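Gadesside litter pickup set: README and fault notes

Maintained by Zewditu Woldegiorgis. Last edited in February. Read the fault section before you train on anything.
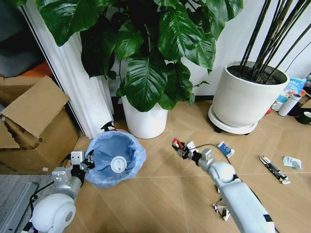
The set holds 3912 episodes of a two-arm robot picking litter off a household floor and dropping it into a lined wastebasket. It was collected at the Varkville site. Each episode has head camera video, joint positions for both arms, commanded and reported gripper width, and a success label. The success label is the problem.

What went wrong

The release script marks an episode as a success when the gripper closes on something, moves over the bin, and reports itself open. The right gripper on this unit had a fault. Under load it could report full open while the fingers were still partly closed. The log then says the item was dropped. The video shows the arm leaving the bin with a wrapper still in its fingers.

Ignacio Iwasaki found it on a Saturday while looking for something else. He pulled 400 episodes labeled as successes and watched them to the end. Before that, the only check on the label was a second script reading the same width value, so of course the two agreed. I signed off on that check and I shouldn't have.

The vendor's answer was that the reading is "within expected behavior for soft items." I don't accept that. Wrappers and tissues are soft items, and they are what this set is made of. I would treat any published success rate from this gripper model with suspicion until somebody has watched the video.

Second fault, less common

With thin packaging the right arm sometimes stalled at the rim of the bin and kept pushing. The force limit should have stopped it. It didn't, and the bin went over with the bag in it. The limit had been raised during setup in Wogan and never put back. We have 2 confirmed cases. Both are in the set, flagged rim_push. Nobody was hurt, but an arm that ignores its limit at floor level is a safety matter, and we stopped collection until the limit was restored.

Fields

success_auto: the original label. Do not use it as ground truth.
success_seen: a person's label from video. Blank means nobody has watched that episode.
grip_cmd, grip_rep: commanded and reported width. grip_rep is not reliable for the right hand.
rim_push: true or false.
arm: left or right. The left gripper hasn't shown the fault. That is all I will claim for it.

Known gaps

One room layout accounts for most of the episodes, with potted plants, cardboard boxes and a mat near the work area. A model that does well here may only have learned this floor. Lighting varies very little. We have not tested transfer to the Palport rooms, whatever the project page suggests.

Versions

Version 1 has no success_seen column. Please delete it. Version 2 adds the column and the rim_push flag, and changes nothing else. The gripper was swapped after collection ended, so no episode here uses the new one.

Corrections go to Zewditu. Send the episode number and the time in the video where the label and the picture disagree.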